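Getting a Small Microwave Clean Without Scrubbing

Dried sauce on the roof of a microwave comes off easily once it has been steamed. Put 600 ml of water in a heatproof bowl with two slices of lemon and a wooden spoon standing in it. Run it on high for 5 minutes, then leave the door shut for a few more. Lift the bowl out with oven mitts — it will be very hot.

Unplug the microwave before you wipe. Take out the glass plate and the ring under it and wash both in the sink. Start with the roof, then the sides, and do the floor last. A damp cloth is enough for most of it. Keep water away from any vents.
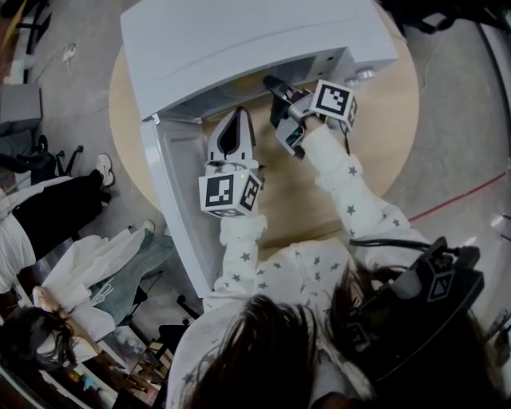 Door wide open, so the inside is easy to reach.

Knobs collect grease around the base. Wipe them with a cloth wrung out in dish soap and water, and run a cotton swab around the edge. Don't spray cleaner straight at them. The inside of the door needs the same treatment, especially along the bottom, where crumbs gather.

If the microwave sits on a wood table, dry any drips right away and check that the feet haven't left marks. Leave the door open until the inside is dry, then put the ring and plate back.

For smells that stay, leave a small dish of baking soda inside overnight. Take it out before you cook.

Niloufar Ghasemi
Updated July 15, 2020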